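机器人学做前台杂活，开房卡仍要人盯着

2021年1月25日，服务机器人公司Tukoron公布了机械手在酒店前台的试用情况。试用从去年12月开始，地点是Ciscombe的一家酒店，内容只限于房卡：取卡、放到读卡器上、等系统写入，再递给客人。

公司称，试用期间机械手共处理房卡1,485张，其中308张中途由员工接手，多数是卡片夹偏，或没有对准读卡器。卡片又薄又滑，从台面上拿起来比握杯子难得多，拇指用力稍大，卡就会转动。 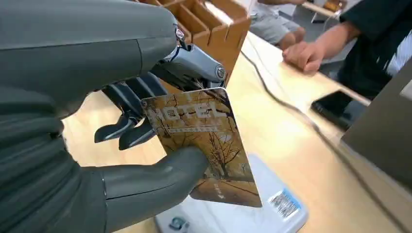
Birthe Bjarnason认为，现在谈替代前台还太早。在她看来，刷卡是前台最规整的一项活，卡片大小固定，读卡器位置也固定，机器在这一步都要人帮忙，铺床、叠毛巾、收拾浴室就更不用提了。她还提到，夜班只有一名员工时，停下手头的事去扶正一张卡，未必比自己刷卡省时间。

Tukoron项目负责人Zlatko Tomić承认速度仍是短板，目前一张卡的用时比熟练员工长。他表示，下一步会改进指尖的触感反馈，并在Živković酒店增加2个试用点，加入收回旧卡和整理卡片两项工作。

负责场地测试的Planside公司已为此准备了700张练习用卡。新试用点何时启用，双方没有给出日期。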